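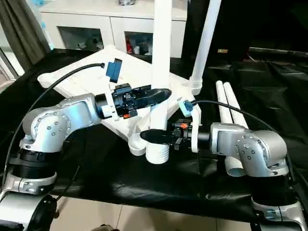 Ukitz white plastic table – all four legs before you flip it?

Replies: 12 | Views: 151 | Page 2 of 2

porchlight_dan wrote:
Picking this back up from page 1. I have the same Ukitz table, the white one with the tube legs that go into round sockets at the corners. I bought it at Flarnetti in June and it sat in the box until this week. The sheet that came with mine shows the table standing up at every step and I can't see how you would put it together that way. Do you all do the legs with the top face down?

mossyoak wrote:
Face down, yes. Lay a cloth on the bench first. The top picks up scuffs from a bare bench, and the legs roll less on fabric. I do the back corners, then leave the other legs lying next to each other on the cloth where I can reach them. 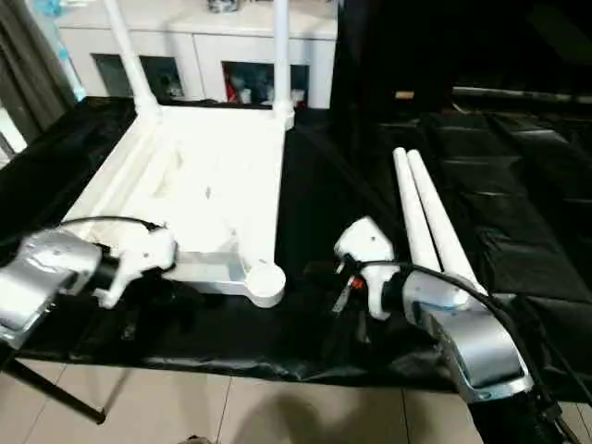

Boller Home Assembly Club – Small Furniture Board

mossyoak wrote:
That is the stage I mean. Far corners in, near corners still open, last two legs on the right. Look into each socket before you push anything in. I had a bit of molding flash in one of mine and the leg sat crooked until I trimmed it with a utility knife.

tenpennynail wrote:
I don't agree with doing the far side first. You end up reaching past a pair of upright legs for the whole second half of the job. I go around the table one corner at a time and turn the top as I go.

mossyoak wrote:
You reach past them no matter what order you use, unless you have room to turn it. My bench is narrow. Turning the top drags the cloth with it and then everything on the cloth moves.

porchlight_dan wrote:
OK. Mine still wobbles on one leg. It goes in part way and stops. Is it supposed to click?

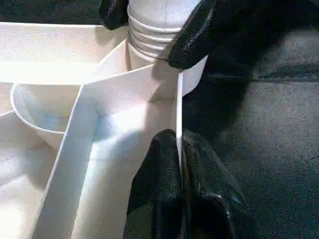 gullwing_ct wrote:
A leg that stops part way is usually going in at an angle. Pull it out, line it up, and push straight down with your palm on the end. Don't hit it with a mallet. It also helps to know what the molding looks like on whatever you are putting together, so compare each piece with its match before you start. On the white post there, the ridges wrap around low down and it widens a little just under them, where it meets the walls. If one post on your kit looks different from the others in that area, it may be a bad part.

tenpennynail wrote:
I have used a rubber mallet on a Kyriakidis shelf with tube posts and it was fine.

gullwing_ct wrote:
Maybe on the Kyriakidis. I cracked a socket on a table doing that and had to buy a new top.

porchlight_dan wrote:
Pulled it out and tried again with my palm. It went in further this time. Still a small wobble, but I can live with it. What do you do about the cloth? Mine bunches up and slides toward me.
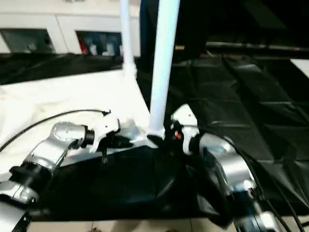 New topic split from this thread: Keeping the bench cloth flat

mossyoak wrote:
Moved the cloth question here. Let it hang over the front edge a little and clamp it at the back. Mine is plain black cotton from the remnant bin. Small white parts show up well on it.

tenpennynail wrote:
I stopped using cloth. A rubber shelf liner stays put and you don't have to straighten it.

mossyoak wrote:
Liner left a pattern on one of my tops. It may depend on the brand. I would try it on a spare part first.

porchlight_dan wrote:
I have clamps, so I'll try the cloth that way on the second table.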